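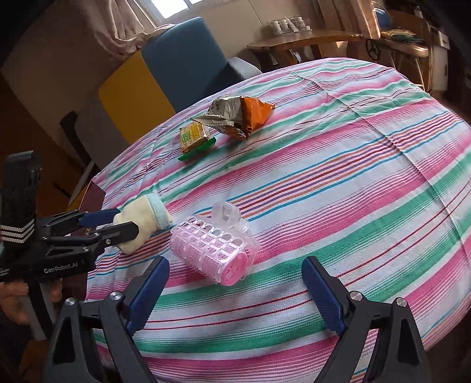
Week 2: What happens to the people who tidied up?

Last time we talked about Flosto, where Riet De Haan and her coworkers sorted small household goods by hand, and I promised we'd come back to them. When sorting by gripper came in, their day changed more than their pay did (we'll get to pay!). Someone still had to know that a knitted thing gets pinched gently and a hair curler rolls, and those were the people who had been picking them up for years.

Before class, please read the Joly interview, pages 70 to 100, and think over these, with a cup of something warm if you can:

Who taught the new way of working, and were they paid for teaching?

Which parts of the old job did Riet miss?

Would you have taken the new post?

Bring your notes to room 333. Hendrik Jacobs will join us for the second hour.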